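Print this page | E-mail to a friend | 3 comments

Keeping a printed Van Gogh cloth flat and clean on a work table?

I finally treated myself to a big printed cloth of "Starry Night Over the Rhône" for our work table and I love it! Stars, boats, all that orange light on the water. My glasses end up lying on it all day, and small paper boxes too. What's the best way to wash it without dulling the blues, and can I iron it?

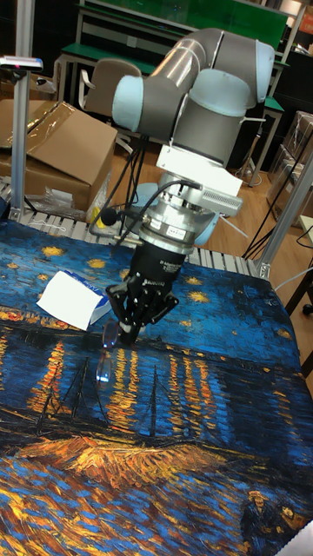

Asgate, 19 September 2024

Mine is 210 cm long, if that matters, and the seller gave no care label at all.

Posted by arkum_stitcher

Oh, what a great painting to work on! Wash it cold, inside out if you can fold it that way, and skip the softener. I've had a printed cloth on my sewing table for seven years and the colors still sing. Iron on the back only, low heat, with a cotton towel in between. Do a corner first! And please don't wipe your glasses on it, the tiniest bit of grit will scratch them.

Posted by Sudeck50

just shake it outside lol. works for me

Posted by geagea_crafts

Roll it, don't fold it! I keep mine on a cardboard tube and there's never a crease across the sky. For the edges, a few strips of double-sided fabric tape under the corners will hold it (test that too, some tapes leave gum behind). Have fun with it, those gold stars are gorgeous.

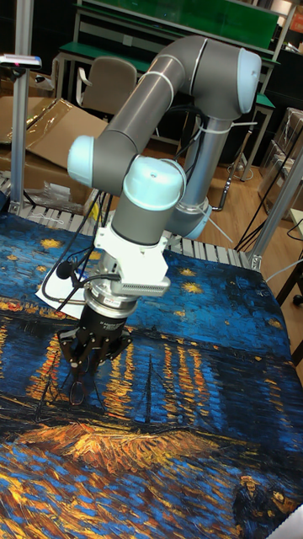

Stars along the top, boat masts near the middle.

Shares: 183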